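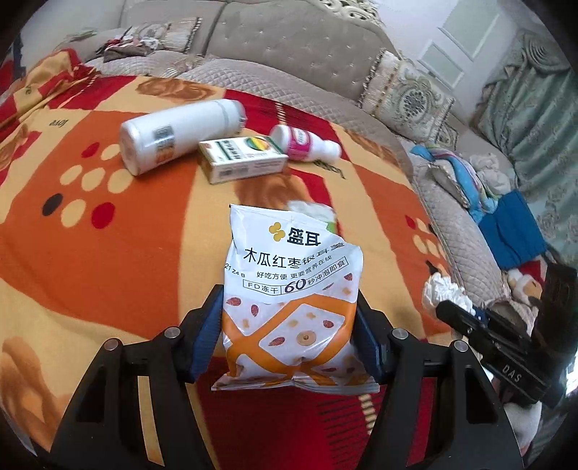

Freeze-drying is a way of preserving food by freezing it and then removing the ice under low pressure, so that it turns straight to vapour. The food keeps most of its shape and flavour and becomes very light.

Soups, fruit, coffee and desserts are commonly treated this way. Most are prepared by adding hot water.

In Vemunness, the Skustuven works dries fruit and soup on 42 trays. It opened a second drying room in March.

See also: Dried fruit; Instant soup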